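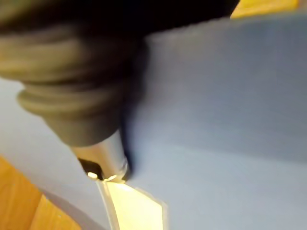

Posted by Oda Hägglund in Bench notes, Kornthorpe workshop | April | filed under: cell rules, vacuum handling

Right, sheet picking again. Morning went on the rules and the afternoon on the arm, which is the wrong way round for my temper but the right way round for the safety file, so there we are.

Stanisława and I went through the draft handling rules line by line. We started with 40 lines and I wanted far fewer (she wanted more, obviously). We've come down to 35 and I think that's a fair fight. The ones that matter for whoever is on the cell next:

Touch-off speed. Nobody teaches a contact point at production speed, me included. Six per cent override until the tip is on the sheet, hand on the enable switch, and you say "going down" out loud if anyone else is in the bay. Jarosław thinks the saying out loud is silly. He's doing it anyway.

Contact near an edge. The old wording was "avoid edges", and what on earth does that mean when you've got the nozzle sitting right at the top edge of a pale sheet like this one? Rewritten: if the pick has to be at an edge, the program header says so, gives the reason and has the initials of whoever checked it. I've gone round and round on whether to set a minimum distance instead. Bouchra says a number would only get copied onto jobs it doesn't suit, and she's probably right!

Sleeves. Look at the ribs before every shift, down in the grooves as well, with a torch. A split down there is dead easy to miss because the rubber is so dark. Anything doubtful gets swapped and tagged, no nursing it through to the end of the batch. Still need to ask Temetance whether they want the old ones back.

Background surface. Wipe it down between batches and leave it matt. I like the pale blue-grey, the sheet shows up nicely against it, but Grażyna points out that it's one light thing on another light thing and the vision check may not be as fond of it as I am. Open question. She's going to try a darker mat and write up both.

Loss of vacuum. The arm stops where it is and waits for a person. It does not retry. We had five retries in the old Bralgate program, and I've taken the lot out. If you find a retry loop anywhere else, tell me before you delete it so that it goes in the change log.

To do: print the new rules and bin the laminated ones, get Jarosław to sign the header template, chase Wasilewska for spare tips, and find out who's got the good torch.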